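# About Olteten

Olteten is a contract calibration laboratory for weighing equipment. We test and adjust bench scales, floor scales and analytical balances for food producers, pharmacies and small foundries. The company was formed when the Þorgeirsson scale shop and the Gristis service bureau merged their workshops, and both sets of records are still kept on site.

## Scope of work

Standard service covers capacities from 2 g to 300 kg. Each instrument is tested for repeatability, eccentricity and linearity, in that order. Results are given as found and as left, with the expanded uncertainty for each load point. Adjustment is done only with the customer's written approval - a scale that passes as found is returned untouched.
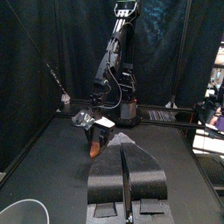

Balances with a resolution finer than 1 mg need a rest period in the weighing room before testing. The minimum is 4 hours with the power on. Customers who ship instruments should lock the pan and include the original power supply, as substitutes can cause drift.

## Reference weights

The working set holds 219 pieces. It is compared against our primary set every February, and any piece outside tolerance is withdrawn and re-marked for training use. Cast iron weights are stored apart from stainless steel.

## Records

Certificates are issued through Drosari, our document system. Customers can download past certificates by serial number. Paper copies are available on request - allow two extra working days.

Deliveries are accepted at the rear dock until 3:30 p.m.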